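FOR IMMEDIATE RELEASE
12 Jan 2019

Mekwood Workshop Releases Plans for Tabletop Robot Arm Station

BRESUDVILLE - Mekwood, the shared workshop in Bresudville, today released the full build plans for its tabletop robot arm station. The plans are free to download and cover the table, the arm mount, the cable run, the power supply and the control software. They are written for people working in a garage or a spare room with ordinary hand tools and a drill.

Members began the build in September. The parts cost $963, not counting the arm itself, which can be bought new or used. The workshop logged 604 hours on the project, most of it spent on the mount and on the software that sets how far the fingers close. A home builder working from the plans should need far less time, as the mount has been drawn in final form and the software is ready to install.

The station is meant for practice with everyday items. The arm reaches in over a white tabletop, and the builder sets out whatever is at hand: a cup, a stapler, a marker pen, a small box. Each has to be gripped in a different way. A cup can be taken by the top edge, while a marker lying flat calls for a low approach and a narrow grip. The plans include a practice sheet that starts with boxes and works up to round and uneven shapes.

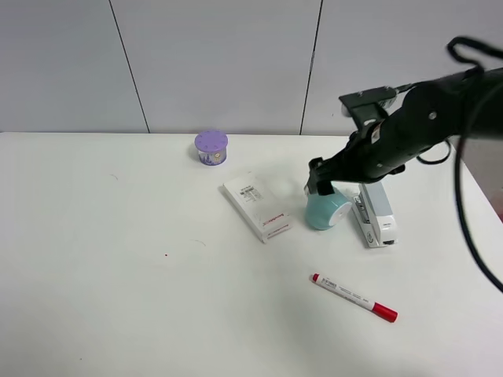

Cups gave more trouble than anything else in the first weeks, according to Kontogiannis, because a grip set for a box is too strong for a thin rim and a weak one lets the handle swing the cup around. The fix was to close the fingers in small steps and stop at the first sign of resistance, and that setting is now the default in the software.

The mount went through three versions. The first was cut from scrap and flexed when the arm was fully stretched out. The second was stiff enough but blocked one of the joints. The third bolts to a post behind the table and can be taken off with a single wrench. Drawings for the third version only are included in the download.

The plans also give advice on cables. Builders are told to leave a loop of slack near the arm and to move each joint slowly through its full range before turning up the speed. A power cutoff switch should be placed where it can be reached without leaning over the table.

Ramska, a parts supplier, will sell the cut metal pieces for the mount as a kit. Builders who have access to a saw and a drill press can make the same pieces from the drawings. Mekwood receives no payment from kit sales.

An early draft of the plans was shared online last fall and was downloaded 1,791 times. Comments on that draft led to a longer wiring section, a parts list in both inch and metric sizes, and a correction to the hole spacing on the base plate. Anyone who drilled a base plate from the draft should check it against the new drawing before bolting down an arm.

Mekwood holds open bench hours for people who are building the station at home. Builders may bring a mount or a control board and use the workshop's tools to test it. There is no charge, but bench space must be reserved through the workshop's website, where the plans are also posted.

About Mekwood
Mekwood is a shared workshop in Bresudville with wood, metal and electronics benches. It is open to members and, during posted hours, to the public.

Contact: Mekwood front desk, Bresudville

###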